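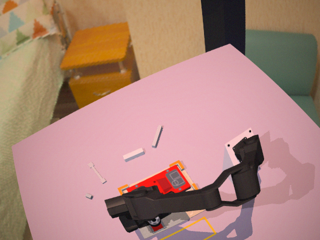 Home | Kits | Guides | Support
Filed under: Home DNA kits, set-up

Section 6: Registering your Kesmont kit and collecting the sample

Read this section before you open the tube. The leaflet in the box says the whole job takes a couple of minutes. Allow 38, most of it waiting.

1. Find the kit number on the side of the tube. Ignore the one on the outer sleeve – it is a stock number and the website will reject it.

2. Register the number on the Bimel results page. You will be asked to agree to four things. Only the first, consent to testing, is needed to get a result.

Note: The box marked "help research" is ticked already. It lets Bimel pass your data to partners it does not name. Untick it unless you are happy with that. The page says names are removed, but a genome is a hard thing to make anonymous, and your relatives share a good deal of it.

3. Do not eat, drink, smoke or chew gum for 30 minutes.

4. Fill the tube with saliva to the line. Bubbles do not count.

5. Close the cap until it clicks, then shake gently. Post within 14 days.

CAUTION: The blue liquid in the cap is a preservative. Do not swallow it. If it touches your eyes, rinse with plenty of water.

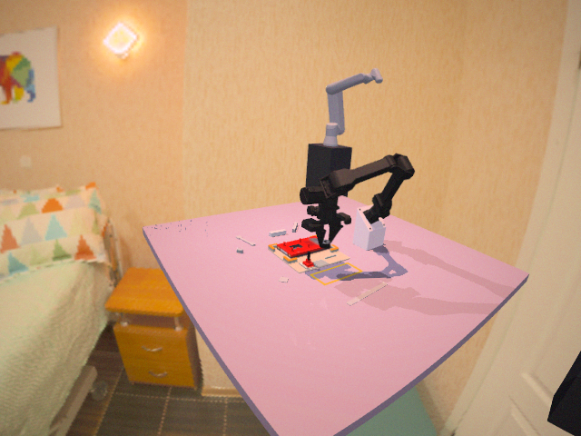 Fig. 6.2 – Two-armed robot at a pink table (computer render)

Reading the results

6. Open the "traits" tab last, if at all. Claims about sleep, patience or sporting talent rest on small effects, and the report gives them the same large coloured dials as everything else.

7. Treat a "raised risk" as a reason to ask your GP for a proper clinical test. Do not stop or start any medicine on the strength of it. A clear result proves little too: the Kesmont panel checks 2195 markers and leaves out a great many known variants.

8. To have your sample destroyed, write to the support desk and ask for confirmation. Deleting your account does not do it.

Guide checked by Sivaprasad Rao, 2024-10-18

14 comments | 6 shares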